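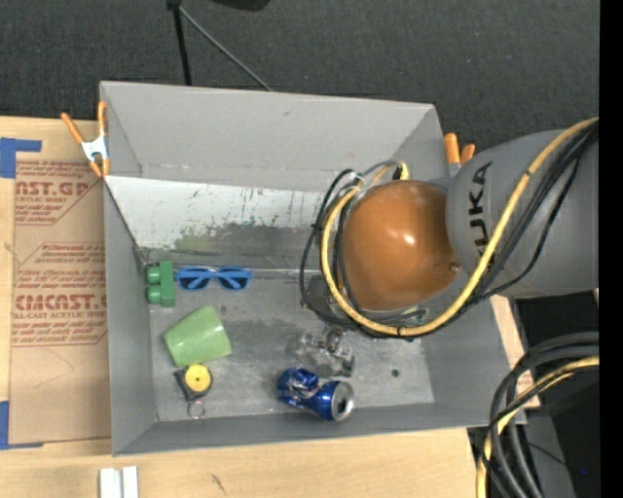 4 min read

Small Goods Sorting, Skanthorpe
Progress report to the Clallen Fund
For the attention of Kenneth MacBrayne
Thu 31 January

Dear Mr MacBrayne,

I am pleased to send you the second report on the sorting of small household goods. The first report was sent in October, when we had only the room and the tables. Now the work is in its regular rhythm and I can write more about the goods themselves, which was your wish when you visited us.

1. What we receive

The goods come from house clearances in Skanthorpe and in the villages on the Pringle side of the river. The furniture and the large kitchen things go directly to the shop on the ground floor. To us comes everything which remains at the bottom of the boxes. In our application we called this "mixed smalls", and I keep this name, although the people in the shop have other names for it.

In this period we received 58 boxes. I had expected more kitchen things and fewer toys. Sunglasses and tape measures are also much more frequent than I had thought. It seems that every house has a drawer where such things are put together, and when the house is cleared, the drawer is simply turned over into a box.

2. How the goods are laid out

We put the goods into the large grey bin on the table, only a few pieces at one time. In October we emptied a full box at once, and it was a mistake. The small pieces went under the large ones and some glasses were scratched by keys and tools. With a few pieces in the bin one can see everything immediately: a pair of blue sunglasses, a green plastic cup lying on its side, a tape measure in black and yellow, a green toy-like block near the wall. They have no relation to each other, and this is quite typical for a box of smalls.

The sloping walls are useful for our purpose. Light things slide down and come to rest on the flat floor, where they are easy to take. But long and thin things, and glasses especially, like to stop at the line where the inclined panel meets the floor. Gavin Yule has asked if this line could be filled with something soft. I think it is a good idea, but we have not yet found a material which can be cleaned well.

I must also report the wear. The white coating of the inclined panel has come away along the lower part, and there is a darker grey area with an uneven edge. Higher on the panel there are dark streaks and scratches. The floor of the bin is scuffed as well. This does not disturb the sorting, but pale or transparent objects are more difficult to see against such a surface. I would like to repair the panel from the small repairs line in the budget, if you agree.

3. The groups

After some discussion we now use eight groups. The older list was too long and people lost time with deciding. The groups are: kitchen and table, toys, glasses and cases, hand tools and measuring, writing things, sewing, electrical, and parts of unknown use.

Some pieces still cause questions. A plastic cup can belong to the kitchen or to a toy tea set, and the size does not always help. Our rule is now that a cup from which an adult could drink goes to kitchen and table. Building blocks go to toys also when they are single. Formerly we threw away single blocks, but the nursery in Lidari Street takes them gladly and does not mind if they come from different sets.

Tape measures are pulled out to the full length and checked that they return. If the first centimetres are not readable, we do not sell them. We had several where the metal end was missing, and these we cannot give to anybody who wants to measure correctly.

Sunglasses are washed in warm water with a little soap, and the hinges are tightened. We do not make any statement about the protection against sun, because we have no possibility to test it. Gavin has written a small card about this, which lies beside them in the shop. The frames without lenses go to the theatre group.

4. Difficulties

The electrical group is slow. Every piece must be tested by a qualified person, and he can come only two mornings in the month. At the moment four boxes are waiting for him on the lower shelf. I have asked the college for a second person but I have no answer until now.

Labels were also a problem. The paper labels did not hold on plastic, above all on cups and toys, and they left glue on the wood when they fell onto the table. We changed to tie-on labels for everything with a handle or a hole. For cups we have no label at all, only a price on the tray.

The heating in the sorting room was repaired before Christmas and I have nothing more to say about it.

5. Money

The expenses are inside the plan. We spent less for shelves than foreseen, as the school gave us old ones in good condition, and more for trays and washing material. The table of expenses is sent separately with the receipts. One receipt, for the tie-on labels, is only a copy, and the shop has promised to send the original.

6. Next period

Until summer we would like to do the following:
Repair or replace the coating on the inclined panel.
Find a soft filling for the line at the bottom of it.
Bring the waiting electrical boxes to an end.
Offer mixed trays of toys to the nursery in a fixed rhythm, and not only when we have too many.

I would be grateful for your answer regarding the panel before we order the material. If you wish to see the sorting again, please come in the morning, when the new boxes are opened.

With kind regards,

Coordinator, Small Goods Sorting
Skanthorpe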